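Hurska 在庫同期 サポートチケット 商品画像の上下に黒帯が付く/同期が途中で止まる

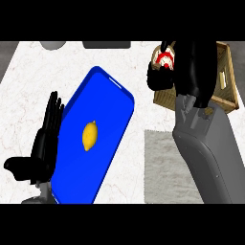
添付1:画像(CG、青いトレーとレモン)。上下に黒帯あり。

状態:一部解決(監視中)
優先度:中
報告元:Nosico 通販運用
担当:Radka Jurić
起票:2022-09-10
対象:Hurska 連携モジュール、送信先は Plilelside 店舗

■ 報告内容
夜間の在庫同期がエラー表示なしで終了するが、店舗側の在庫数が一部更新されない。管理画面の最終同期時刻は更新されている。あわせて、商品画像の一部で上下に黒帯が付いた状態のまま一覧に表示される、との指摘あり。両者の関連は不明。

■ 環境
登録SKU:4,000
同期方式:差分、CSV 経由
文字コード:UTF-8(BOM なし)
2月のモジュール更新以降、設定変更なし(報告元申告)

■ 調査ログ

[1] 同期ログを取得。ジョブの終了コードは 0。送信件数と受信件数が一致しない。差は89件。

[2] 差分の89件を抽出。いずれもカテゴリ「キッチン雑貨」配下。他カテゴリに欠落なし。

[3] 該当CSVをテキストエディタで確認。商品名に半角カンマを含む行があり、引用符で囲まれていない。列が一つ右にずれ、在庫数の列に文字列が入っている。受信側は型不一致の行を破棄しているが、警告をログに出していない。

[4] 引用符を付けたCSVを検証環境に手動投入。89件のうち80件が更新された。残り9件は変化なし。

[5] 残り9件を確認。SKUコードの末尾に全角スペースが混入。管理画面上では見分けがつかない。バイナリ表示で E3 80 80 を確認した。Hoxha の旧システムから移行した商品に限られる。

[6] 全角スペースを除去して再投入。9件とも更新を確認。

[7] 画像の件。黒帯は表示時の余白処理によるものか、元ファイルに含まれるものかを切り分け。一覧のCSSで背景色を赤に変更しても帯は黒のまま。元ファイル側に焼き込まれていると判断。画像変換の設定値とは無関係。在庫同期の不具合とも無関係。

■ 原因
1. CSV出力テンプレートで商品名列の引用符指定が無効になっていた。
2. 移行データのSKUコードに全角スペースが残っていた。
3. 受信側が不正行を破棄した際に終了コード 0 を返す仕様。

■ 対応
・出力テンプレートの引用符指定を「全列」に変更。適用済み。
・取込前処理にSKUコードのトリム(全角・半角)を追加。適用済み。
・受信側の終了コードについては開発に別チケットで依頼。未着手。
・黒帯付きの画像は報告元で差し替え。対象は57点。一覧をCSVで送付済み。

■ 報告元とのやり取り(抜粋)

報告元:在庫数は全件一致しました。ただ、前処理を入れてから同期の所要時間が延びているように見えます。

担当:こちらでも延びを確認しています。トリム処理が画像パスの列にも掛かっていたため、対象をSKUコード列のみに絞りました。次回の夜間ジョブから反映されます。

報告元:画像の差し替えですが、同じファイル名で上書きしても一覧に反映されません。

担当:サムネイルのキャッシュが残っています。管理画面の「メディア」>「キャッシュ管理」から「サムネイル再生成」を実行してください。全件指定は負荷が高いので、カテゴリ指定でお願いします。ブラウザ側のキャッシュも削除のうえ再確認してください。

報告元:再生成で反映されました。差し替えは順次進めます。

■ 再発時の確認手順
1. 同期ログの送信件数と受信件数を比較する。終了コードだけで判定しない。
2. 差がある場合は欠落SKUを抽出し、カテゴリの偏りを見る。
3. 該当行の列数を数える。ヘッダー行と異なれば引用符を疑う。
4. 列数が正しければSKUコードをバイナリ表示で確認する。
5. 上記で特定できない場合は、元のCSVを加工せずにチケットへ添付する。表計算ソフトで開いて保存したものは不可。先頭のゼロが落ちる。

■ 残件
・終了コードの仕様変更(開発)
・夜間ジョブの所要時間の再測定
・移行データの他の列に全角スペースがないかの確認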